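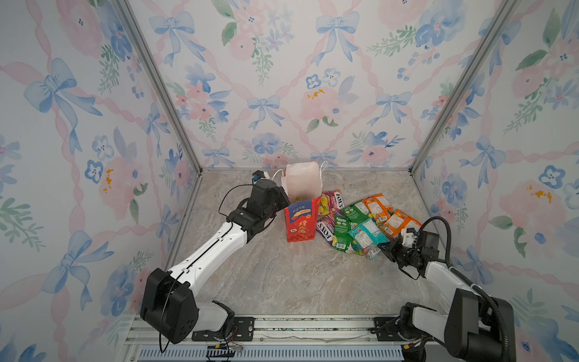 Wonderley Playhouse

Print this page | E-mail this page

The Wonderley Playhouse is a producing and receiving theater in the river town of Stukier. It seats 684, a figure that includes the restricted-view places behind the balcony pillars, which the management lists as "characterful." The house is best known for its repertory seasons of domestic comedy and for the Zindau, a thunder machine said to be audible in the next town. It has also been criticized, over most of its life, for preferring plays in which people come in through one door and leave through another.

Name

No person named Wonderley has ever been traced. The word appears on the original deed as the name of the field, and on a later map as "Wonder Lea." A popular local account, in which a Miss Wonderley danced for the mill owners and was given the land in gratitude, was first printed in a souvenir program and has not been found anywhere else. The theater continued to sell the program for many years.

History

The building went up as a furniture warehouse for the firm of Papadopoulos, which dealt in wardrobes and overestimated the town's need for them. When the business failed, its upper floor was already in use for amateur recitals, and the creditors agreed to lease the whole structure to the reciters on the grounds that they were the only people who had asked. The stage was laid over the old loading bay. This accounts for its slope, which is steeper than actors like and runs slightly to the left.

Early seasons relied on melodrama. Surviving playbills promise a shipwreck, a second shipwreck "by request," and the appearance of a live horse. The horse received the best reviews of the period. It was retired after a dispute over the slope.

A resident company was formed after the lease was converted to a purchase. It worked on the weekly repertory pattern common to regional houses: one play performed at night, the next rehearsed by day, and the one after that learned, in theory, on the streetcar. Company members were expected to supply their own evening dress, and casting is thought to have followed the dinner jackets more closely than the talent. A contract of the time forbids actors to "wander into the lines of other plays," a clause that suggests experience.

The company was disbanded when audiences fell away and the roof began to do the same. For several years the Playhouse served as a bingo hall, then as a carpet showroom, and for one August as both. A campaign to reopen it drew support from the town, the regional arts fund and the owner of the bar next door, who gave more than the other two. The reopening production was a farce. Its opening night was delayed when the leading man became locked in the scenery, and part of the audience took this for the first act.

Building

The façade retains the loading doors of the warehouse, now glazed, and the faded word WARDROBES above the second-floor windows. Visitors regularly mistake this for a department. The actual wardrobe department is in the basement.

The auditorium has a stalls level and a single horseshoe balcony. Its plaster ceiling shows figures usually identified as Comedy and Tragedy, although water damage has left Comedy looking the more upset of the pair. The acoustics are generally praised. Speech carries well from the stage to the back row and equally well from the back row to the stage. 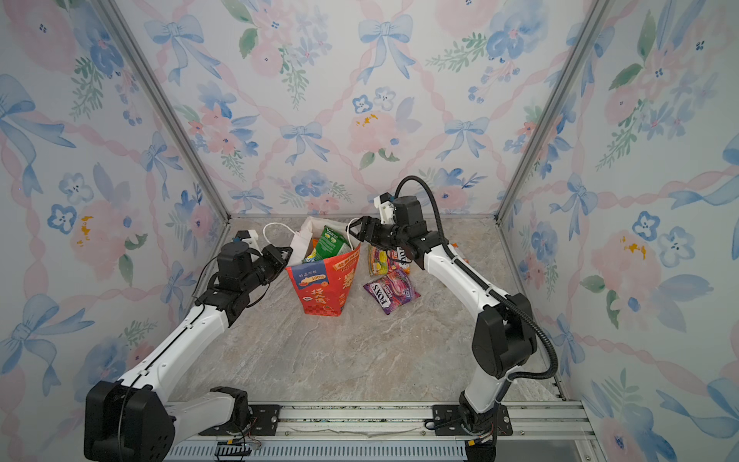 Wallpaper patterned with blue bows and pink roses.

Fly space is limited. The warehouse roof could not be raised without alarming the neighbors, so scenery at the Wonderley has tended to arrive from the sides or simply to be there when the curtain goes up. Designers working at the house for the first time are given a set of measurements and, according to one of them, a look of sympathy.

The Zindau

The Zindau is a wooden trough mounted under the balcony, down which iron balls are rolled to produce thunder. Devices of this kind, often called thunder runs, were once widespread in theaters and are now uncommon. The Wonderley example takes its name from its builder's hometown. The builder's own name was not written down, possibly at his request.

The run holds 23 balls when full, and a complete storm lasts 50 seconds. It cannot be stopped once begun. Several productions have had to incorporate bad weather into scenes that did not call for it, and a drawing-room proposal in one spring revival was accepted, inaudibly, during what reviewers called a typhoon. A recorded effect was introduced as a replacement and withdrawn after subscribers complained that they could not feel it in their teeth.

Repertoire

The theater's reputation rests on comedies of manners, thrillers with a telephone in them, and a Christmas show whose plot has changed less often than its title. Attempts to broaden the program have met with mixed results. A season of experimental work, performed in the lobby, was admired by critics and walked through by people looking for the coat check.

Under the artistic directorship of Geetha Krishnan the house began to commission new plays, most of them by writers living within reach of Stukier. Krishnan's first announcement described the policy as "the same number of doors, different people coming through them." Her own production of a silent comedy, staged without a spoken word until its final line, became the most revived work in the theater's modern repertoire. On several nights the line was supplied by someone in the balcony.

Traditions

Performers do not whistle backstage, a superstition shared with most theaters. They also do not mention wardrobes, which is particular to the Wonderley and makes costume fittings slow. The end of each intermission is marked by a handbell rung from the street door, originally a courtesy to patrons of the bar next door. The bar's owner, for his part, was known to ring a bell of his own when he thought an act had gone on long enough.

Reception

Local opinion of the Playhouse has been affectionate and rarely uncritical. The town's newspaper reviewed every production for decades through a column signed only "Row F," whose author disliked children, verse and ice in drinks. A collected edition of the columns is kept in the lobby. The page covering the reopening farce has been removed, and the leading man has always denied any knowledge of it.

See also

Thunder run
Raked stage
Weekly repertory
Stukier

23 shares | 2 comments

Contact | Copyright notice | Back to top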